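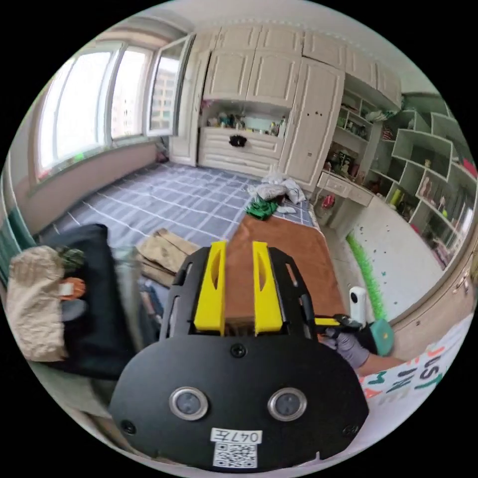 Last changed: February, 4:12 pm, by requester

Ticket 1528: Quote planner doubles the Pavum pairs, and what else should we be budgeting for?
Product: Pavum hand-held gripper set, left and right
Filed by: Prinidton household tasks team
Supplier: Drarari, through Saengthong
Status: Planner fault fixed, budget questions partly answered

What we're trying to do

First off, we love these things. We've been on one loaner pair for a few weeks and everybody wants a turn. The work is bedroom and laundry tasks: folding, picking small soft pieces off a mat, sorting things into piles, all recorded so the fixed arms at our own site have something to learn from. It has gone well enough that we've been told to put together a real equipment request, and we want 7 pairs. Seven! I'm very happy about that number and I'd like to keep it.

The trouble is the online planner. We enter seven pairs and the total comes out at double what the price sheet says. I've tried it in two browsers, logged in and logged out, and on a colleague's laptop. Same total every time.

What the planner should show

The price sheet we have from Saengthong lists a left and right set as one line. A single replacement gripper, either hand, is listed at $623. In the planner there's a quantity box and, next to it, a drop-down with "left", "right" and "both". My guess is that "both" multiplies the set by two even though the set already has both hands in it. If I pick "left" and leave the quantity alone, the total drops to the one I expected, but then the order summary says left grippers only, and I don't want to send that to purchasing and end up with a box of left hands.

Things tried so far

1. Cleared the saved quote and started over. No change.

2. Set the quantity to one with "both" selected. Still double, so it has nothing to do with the bulk discount.

3. Entered left and right as separate single grippers. The arithmetic is right this way, but it comes to more than the set price, and the chargers disappear from the list.

4. Downloaded the quote as a spreadsheet. The spreadsheet has the right total! Only the web page is off. This made my afternoon, even if it doesn't close the ticket.

5. Went back over whether we need full pairs at every station, in case someone asks. I'm sure we do for cloth. One hand steadies and the other folds, and the left gripper often ends up with its fingers at the bottom edge of the fabric while the right comes across to meet it.

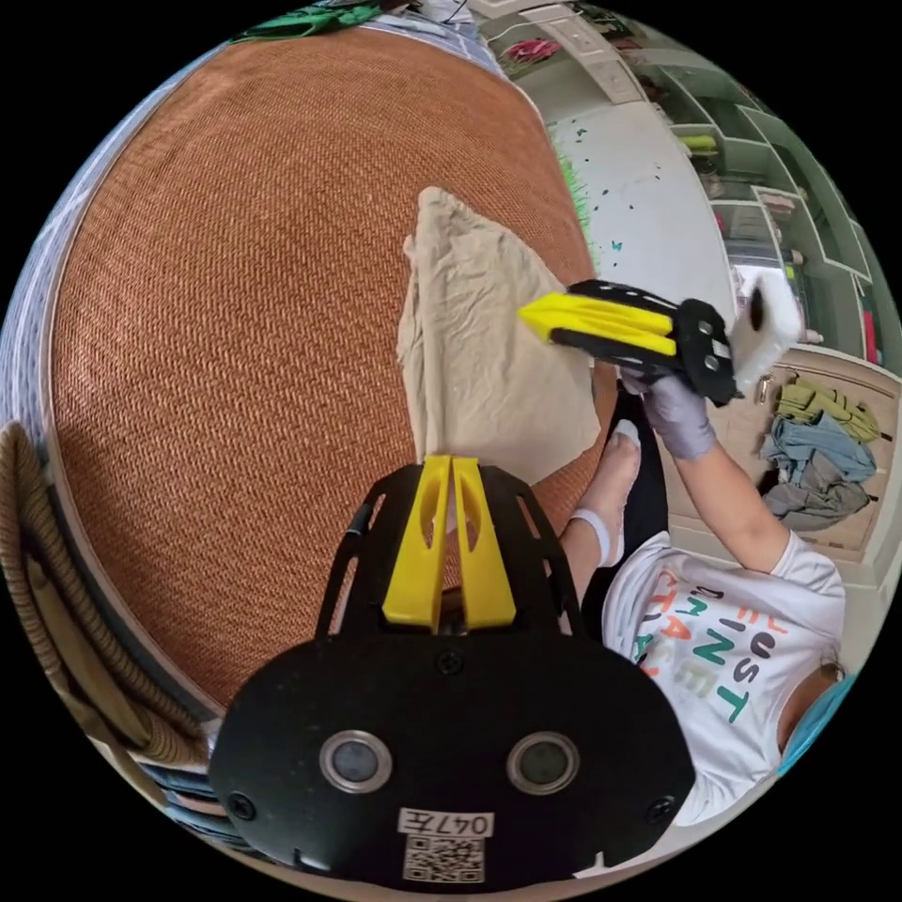
6. Tried costing two of the stations with a single gripper each, to see what it would save. It saves some money, sure, but those stations could only do pick-and-place, and we'd be back asking for the missing halves before summer. I took it out again. Full pairs all the way.

Reply from Saengthong support, 10:40 am

Thanks for the thorough write-up. You're right about the drop-down. "Both" was being applied to an item that is already a pair, on the web page only. The spreadsheet export uses the correct figure, so please treat that one as your quote for now. A fix is being tested. Could you tell us which finger type you're planning on, and how many spare sets? The planner leaves spares at zero unless you add them, and that surprises people later.

Our answer, 11:25 am

Thank you, that was fast! The spreadsheet is going to purchasing today.

Finger type: the yellow ones with the long slot, same as on the loaner. We've tried them on small pieces as well as on folding, and I'm a fan. Thin felt and fabric shapes are where I expected us to need something special, with extra cost on every pair, and I've crossed that line out of the request. The regular fingers can pinch a small cutout between the tips, and that's the size we care about most. If there's a softer tip coming, I'd be glad to try one, but I won't hold the order for it.

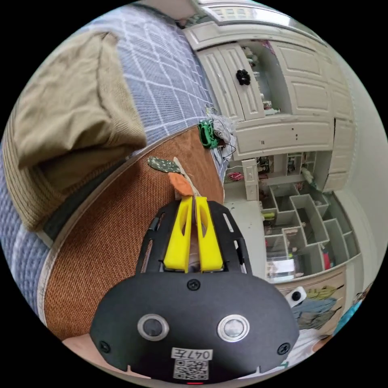 Orange leaf shape held between the fingers, with the dotted green leaf on the mat.

Spares are the part I'm least sure of. We have no wear numbers of our own yet. My draft has one spare set of fingers per pair, plus one complete left gripper and one complete right gripper on the shelf as single replacements. I put down a finger change after about 100 hours of use, and that's a planning guess from our side, so please tell me if it's silly in either direction.

Other lines in the draft that I'd like a second opinion on:

- Cables. I have two per gripper. Beds and mats are not kind to cables, and they're cheap next to everything else.
- Work gloves. We've been buying these locally. Is there any reason to get yours?
- Storage. Recordings fill a drive faster than I planned for. I've moved this to its own line so that a change here doesn't touch the hardware total.
- Labels. Ours has a number and a QR code below the two round lenses, and I'd love the new ones to come that way too. With this many pairs in the building we'll be mixing them up by the first lunch break.
- Props. Cloths, mats, cutouts, all from the household budget. Leaving them out of this request.

One planning question that isn't really a fault: can we take delivery in two lots on one purchase order? Our rooms won't all be ready together. We can start in the bedroom right away, with someone sitting on the bed and a mat underfoot or beside them, and add the other stations once there are desks and power in the right places. I'd much sooner have some pairs early and get people practicing. 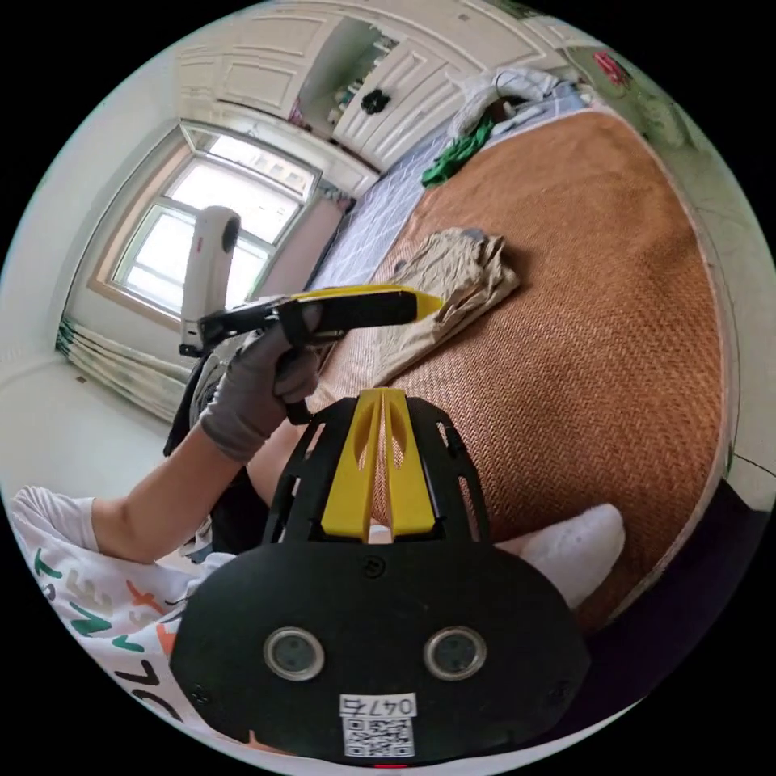

Keyvan Rostami: Two lots on one order is fine, and the set price holds for both as long as the full quantity is on the first document. I'd put your single replacements in lot one. If anything gets dropped it tends to be early on, while people are still learning how wide to reach. Your cable count is good. Local gloves are fine too, just buy a few sizes. On the fingers, one spare set per pair is where I'd start, and I'd write the change interval in as a review point so you can move it once you have your own hours. Labels with matching left and right numbers can be added in the order notes.

Update, 3:50 pm

Reloaded the planner after the fix went in. Seven pairs with "both" selected now matches the spreadsheet exactly, chargers included. Wonderful. I've moved both single replacements into the first lot, added a note about matching labels, and changed the finger line to "review at first change".

Still open: softer tips (availability only, no rush), and whether Drarari needs a separate delivery contact for lot two. Please leave the ticket open until I have those.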